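I have lived in Plandmont for seven years and in August I finally read my water bill. All of it, front and back. It says we used 4,000 gallons in a month, and there are two of us, and one of us is a man who claims to take four-minute showers.

So I bought a $7 kitchen timer. Dagim's four-minute shower ran to eleven. He blames the timer.

I called the water office and got put on hold for so long that I learned the flute part. The woman who picked up told me to check the toilet - it's always the toilet, she said, in the voice of someone who has said it 100 times before lunch. Put food coloring in the tank and wait.

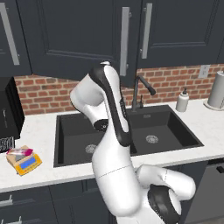 I used green, as it was what we had. Then I forgot about it and Dagim didn't know, and that was a loud ten minutes. The bowl was green, though, so there's the leak. The new flapper is on order.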